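3.2 Study area and walking routes

Owners in Grodness were asked to walk their dogs along the shore path at Paisan, a route of 940 meters between the car park and the dunes. Each dog made the walk 2 times, once on a leash and once off it.

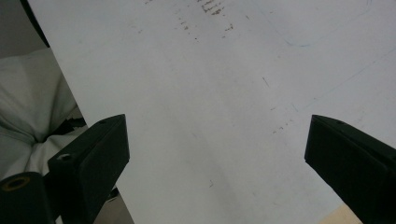 Off-leash dogs left the path more often on the way out than on the way back. Older dogs – those over ten – mostly stayed near the owner (Shehu and Stoyanova, in preparation).

Figure 3. White surface with brown smudges, September.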